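September 5, 2021
Greenhouse notebook, bench 2

Seed saving on the sweet peppers. Kendra Caron brought in the first ripe fruit from the row along the south wall, all of it the red type we have been calling Marodel on the tags. The walls are thick this year and the seed comes off the core easily. I cut 20 fruits and kept the seed from each one in its own paper envelope, numbered on the flap. Discarded anything brown or flat.

The yellow type is behind. Kaj Dalsgaard thinks it got potted up late, and the March sowing sheet agrees with him. Leave those on the plants until the shoulders lose their green.

Spread the seed on coffee filters, one layer, back shelf, no heat. Stirred at noon and again before closing. Aphids on two plants near the door. Washed them down with the hose and will look again. 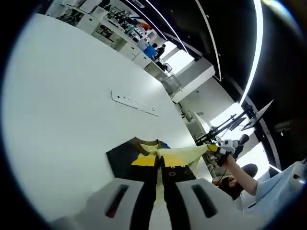
Can the plants from the row be trusted to come true, with the hot ones growing on the other side of the path?

Only the bagged branches can. Peppers mostly pollinate themselves, but bees were all over that row in the warm spell and the hot types were in flower at the same time. Seed from open branches goes in the envelopes marked O and we use it for our own beds. Seed from bagged branches goes in the ones marked B, and those are what we send out.

Halldóra Brynjólfsdóttir asked for 200 seeds of the bagged lot for the Trevaskis garden. We don't have that yet. Five bagged branches set fruit and two of those dropped it. Told her we can send half now and the rest when the late fruit is in.

Lot number for the bagged Marodel is 861. Write it on the jar and also on a slip inside, as the marker rubbed off last year's lids.

To do: more organza bags, the small size. Ask Hjalti Vestergaard for the germination tray back. Snap test on the drying seed before anything goes into a jar.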